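Meeting Room Rental: Frequently Asked Questions

Tredell Hall, Estidell

Who may reserve a room?
Any resident or registered group in Estidell may apply. Applicants must be 18 or older.

How far ahead should I apply?
Requests are accepted up to 60 days before the date of use. Dates in May fill early — please send a second choice with your form.

How many people may attend?
The Shimada Room seats 100. The Prinutside Room is intended for small meetings and table work.

What does it cost?
The Shimada Room is $134 per half day. Nonprofit groups pay half that rate. Fees are due when the reservation is confirmed.

May I cancel?
Yes. Written notice received one week ahead entitles you to a full refund. Later cancellations are refunded at the discretion of the hall office.

May we serve food?
Cold food and drinks are permitted in both rooms. Alcohol requires a separate permit.

What are the walls and tables like in the Prinutside Room?
The walls are plain light gray and the tabletops are white. Tape, pins and hooks may not be used on the wall panels. 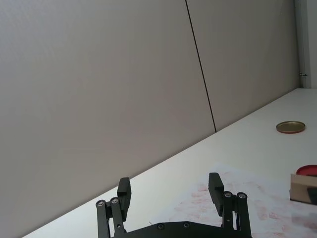
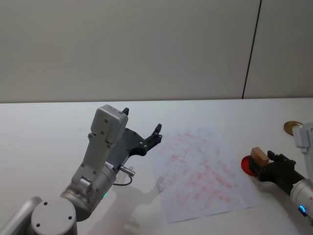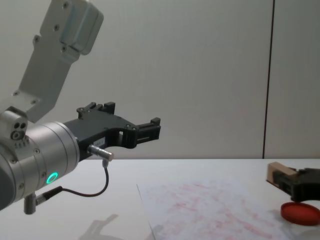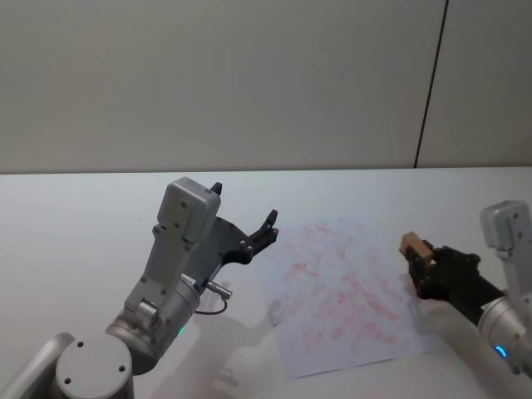
When must we leave?
All rooms close at 10 p.m. Please allow time for cleaning — late departures are billed by the half hour.

Where do I return the key?
Place it in the drop box beside the office door.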